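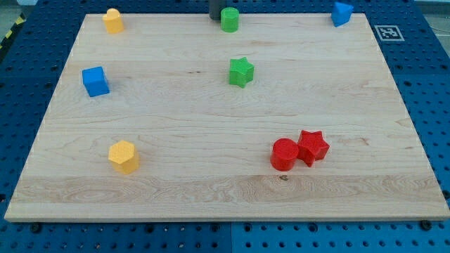
Planche en érable clair, aux veines et aux petits nœuds apparents.

Le bois d'érable est le bois fourni par les arbres du genre Acer. Dense, de teinte claire et de grain fin, il sert à la fabrication de meubles, de parquets, d'ustensiles de cuisine, de jouets et d'instruments de musique.

Caractéristiques
L'aubier, blanc crème, fonce légèrement à la lumière et prend avec les années une nuance miel. Le bois de cœur, plus brun, est peu recherché en ébénisterie. Les cernes sont visibles mais peu contrastés. Certains arbres présentent une figure particulière : érable ondé, moucheté ou piqué. L'origine de ces figures reste mal expliquée, et on ne peut guère les prévoir sur pied.
Les petits nœuds sombres sont fréquents. Selon l'usage prévu, ils entraînent un déclassement ou sont simplement tolérés.

Espèces exploitées
Le commerce distingue les érables durs, principalement l'érable à sucre et l'érable noir, des érables tendres, comme l'érable rouge et l'érable argenté. En Europe, on exploite surtout l'érable sycomore et l'érable plane. Le sycomore ondé est employé de longue date en lutherie pour le fond et les éclisses des violons.

Séchage et usinage
Le bois fraîchement scié est sensible aux taches bleues ou grises. Le séchage doit donc commencer rapidement après l'abattage, de préférence en hiver. À la scierie de Dullow, les plateaux sont empilés debout pendant 3 semaines avant la mise sur lattes — une pratique courante pour préserver la blancheur.
L'érable se tourne et se ponce bien. Il brûle facilement au contact d'une lame émoussée et absorbe les teintures de manière irrégulière. Le collage ne pose pas de difficulté particulière.

Durabilité
Non traité, il résiste mal aux champignons et aux insectes, ce qui le réserve aux emplois intérieurs. Les planches à découper sont entretenues à l'huile alimentaire ou minérale.

Production locale
Dans la vallée de la Gape, l'érable est une essence secondaire, mêlée au hêtre et au frêne. Le dernier inventaire du massif de Clistusar y recense 2 648 érables exploitables, dont 2 327 sycomores. Les coupes ont lieu de novembre à février.

Voir aussi
Érable sycomore
Bois de lutherie
Loupe (bois)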